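Keep the Cheap Stuff Where You Can See It

My aunt kept two kinds of jewelry. The good kind lived in a bank box in Durnanden, and she visited it twice a year by bus. The other kind lived in a candy dish by the phone, and she wore it every day of her life. When she died, the family spent most of a Saturday talking about the bank box. The candy dish went into a bag with the dish towels.

I took the bag home. I want to argue that we had it backward, and that most families do.

The things in the box were worth money, and I don't look down on money. But only one piece in there meant anything to any of us, and that was a ring we knew from a single wedding photo. The rest could have belonged to any careful woman of her age. They had been bought as savings and treated as savings. We split them the same way we split the account at the bank, and no one cried over it.

The dish was different. My cousin saw a pair of clip earrings and said right away which dress they went with. I remembered a brooch because it scratched my cheek when she hugged me. These things had been touched and dropped and fixed with the wrong glue. They had been in the room with us.

People who write about clearing out houses tend to split everything into valuable and worthless, with a small pile called sentimental off to the side. They tell you to keep the small pile small. One shoebox, they say, or one drawer. I think this is poor advice for jewelry in particular. It takes up almost no space. Everything my aunt wore in 40 years would fit in a lunch bag. The urge to cut it down comes from being embarrassed that it's cheap, and we call that being tidy.

Cord bracelets are the best case I know. They cost next to nothing, they aren't meant to last, and people wear them for years. 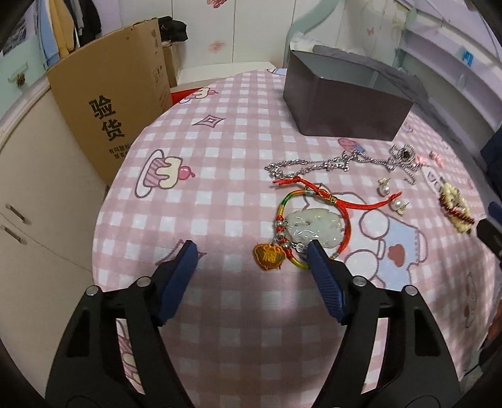

A braided bracelet, mostly red, with green, yellow and orange thread on one side.

A friend of mine, Hae-won Woo, ran a repair table at the Ririvgate market for a few seasons. She charged seven dollars for nearly everything, restringing included. I asked her once what people brought in. I expected her to say watches and gold chains. She said it was mostly things that cost less than the repair did. A woman paid seven dollars to fix a necklace that still had a two-dollar sticker on the clasp. Hae-won used to point this out to customers, as a courtesy, and then she stopped. They already knew.

That looks foolish only if you think a repair is supposed to protect the price of a thing. We don't hold to that anywhere else. People pay a vet $400 for a cat they got free from a barn.

There is a fair argument on the other side, and I heard it from Leonidas Athanasiadis, who sold estate goods for a long time and now mostly complains about it. His point is that keeping everything is a way of not deciding, and the job just passes to your children. He has opened drawers with 100 single earrings in them. He says the kids stand there feeling guilty over objects no one has told them a thing about.

I agree with him about the guilt. I don't agree that the cure is throwing things out sooner. The trouble with those drawers is that they were drawers. The stuff was out of sight, so it was never worn and never talked about, and by the end it really was junk. If my aunt had kept her clip earrings in the bank, they would have meant as much to us as the bonds did.

So keep the cheap stuff out. Use a dish, a saucer, a tin with the lid off. Put it where people sit, so that a bored child can dig through it and ask whose this was.
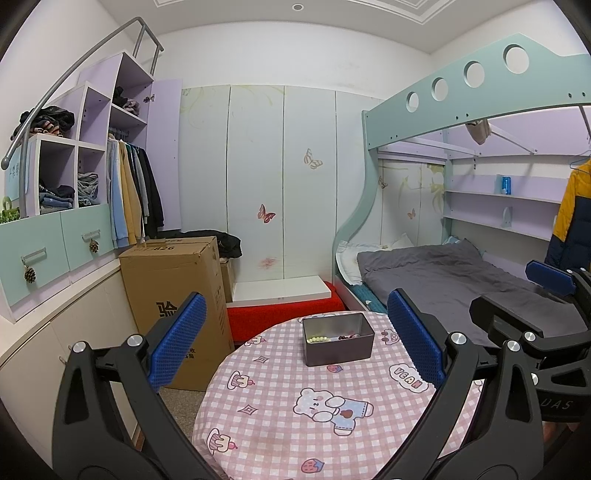
Cream-colored beads and a few dark red ones in an open metal tin.

Wear some of it, too, even if it doesn't match. Let it get broken. A string of beads that breaks at dinner gets picked up off the floor by everyone there, and they will all remember it. A string that stays whole in a box gets appraised.

If something is real gold, by all means insure it. Write down who it came from while you still know. My mother did this for her own things on the backs of envelopes, in pencil, and it took her one evening in April.

I wear the brooch that scratched me. The pin is still bent. Hae-won has offered to straighten it, and I keep telling her I'll bring it by.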